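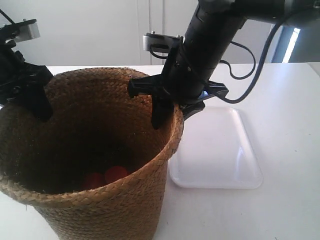
Fadevard Approves Two-Year Equipment Plan for Robotic Handling

FOR RELEASE 12 July 2026

Fadevard, the regional center for small-parts handling in Rutherford, has approved a two-year plan for the purchase, upkeep and replacement of its robotic arms, grippers and work tables. The plan takes effect in October and replaces the practice of buying equipment project by project.

Under the plan, all spending on arms and end tooling will be drawn from a single equipment budget. Requests will be reviewed twice a year by the operations office. Purchases that fall outside the review periods will be limited to repairs and to parts needed to keep an existing station in service.

"Our stations were bought at different times, from different budgets, and in some cases with different mounting hardware," said Leonie Tipoki, director of operations. "We have been paying for that in spare parts and in staff hours. A common plan lets us order the same fingers, the same brackets and the same cables for every table."

Basis for the Plan

The plan follows an internal review of work orders from the past year. The review covered 148 maintenance requests. Cabling and gripper fingers together made up the largest share of requests, ahead of arm joints, power supplies and table surfaces. The review also found that lead times for replacement fingers varied widely between suppliers, and that several stations had been idle while waiting for a low-cost part.

As a result, the first purchases under the plan will be modest in price. Fadevard will order 300 sets of gripper fingers and 300 cable guides before any new arm is considered.

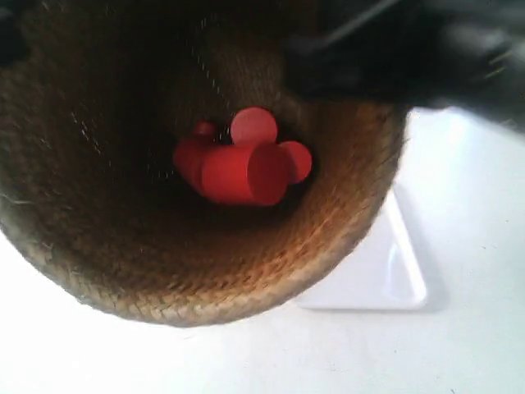 New arms will be considered in the second year. Before an order is placed, each candidate model must complete a trial on the center's standard tasks, including picking small rigid parts from deep or soft-sided containers and placing them on a flat tray. Container work was chosen as the main trial because reach, wrist clearance and cable routing all affect the result, and because catalog figures for payload and speed give buyers little guidance on any of them.

"A price list does not tell us whether a wrist will clear the rim of a basket," said Séverine Jacquet, head of purchasing. "We are asking suppliers to bring the arm, the gripper and the full cable set, and to quote on what was used in the trial. If an adapter plate or a longer cable is required, it belongs in the quote."

Suppliers will be asked to state the cost of ownership over the expected service life of each arm, including service visits, software fees and consumable parts. Quotes that give only a purchase price will be returned for completion.

Training and Existing Stations

A portion of the equipment budget is reserved for training. Operators at the Belo and Nurkby sites will receive instruction in finger replacement, cable inspection and routine calibration, so that minor work can be carried out on site. Stations now in use will remain in service. Those with nonstandard mounts will be converted when they are next due for maintenance, and no station will be retired in the first year of the plan.

Information for Suppliers

Suppliers of arms, grippers and related parts may ask to be added to the bidders list by writing to the Fadevard purchasing office in Rutherford. Trial conditions, including table dimensions and the list of standard containers, will be sent to all registered suppliers when the plan takes effect. Firms already under contract with the center do not need to register again, but are asked to confirm their current contact details and service areas.

Media and supplier inquiries: Purchasing Office, Fadevard, Rutherford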